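Protokoll der Mitgliederversammlung
Nachbarschaftsverein Plenden e. V.
27. August 2023, Gemeinschaftsraum Fallahi

Leitung: Soledad Ibarra
Protokoll: Gervasio Bravo
Anwesend: 26 stimmberechtigte Mitglieder von 91

TOP 1 Begrüßung
Beginn mit leichter Verspätung. Die Versammlung ist beschlussfähig. Das Protokoll der letzten Sitzung wird ohne Änderung angenommen.

TOP 2 Radweg nach Aloldale
Die Gemeinde hat auf das Schreiben des Vereins geantwortet. Der Abschnitt hinter der Brücke soll neu geschottert werden, ein Termin steht nicht fest. Mehrere Mitglieder halten Schotter an dieser Stelle für ungeeignet, das Wasser läuft dort bei Regen quer über den Weg. S. Ibarra schreibt erneut an das Bauamt und bittet um einen Ortstermin.

TOP 3 Küche im Gemeinschaftsraum
Der Kühlschrank bleibt bis auf Weiteres in Betrieb, die Dichtung wird ersetzt. Für den Reiskocher von Philips fehlt eine deutsche Anleitung, die Tasten sind chinesisch beschriftet. G. Bravo hängt eine Übersetzung an die Schranktür: unten rechts Kochen starten, oben rechts Warmhalten/Abbrechen. Nach Gebrauch bitte auch die Innenseite des Deckels abwischen.
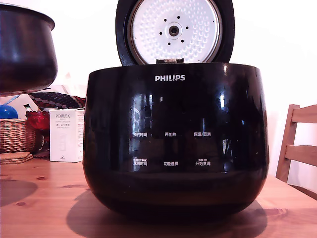
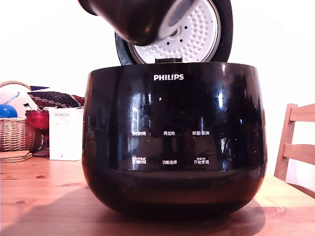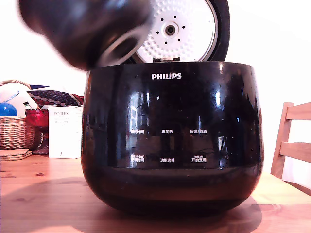
TOP 4 Winterfest
Das Fest findet wieder im Dezember statt, der genaue Tag richtet sich nach der Belegung des Saals in Iromdale. Im Vorjahr kamen über 100 Gäste, die Garderobe war zu klein. Vorschlag: zusätzliche Ständer ausleihen — G. Bravo fragt an. Der Antrag, Eintritt zu verlangen, wird mit 3 Stimmen dafür abgelehnt. Kuchenspenden wie gehabt, die Liste hängt ab November aus.

TOP 5 Verschiedenes
Die Hecke am Parkplatz muss geschnitten werden, die Sicht auf die Straße ist schlecht. Ein Mitglied bittet darum, die Glascontainer nicht mehr nach 20 Uhr zu benutzen. Der Schlüssel zum Geräteschuppen wird vermisst — wer ihn hat, bitte bei S. Ibarra melden. Der Vorschlag einer gemeinsamen Wanderung nach Aloldale wird auf die nächste Sitzung vertagt.

Ende der Versammlung: 18.40 Uhr
Für das Protokoll: Gervasio Bravo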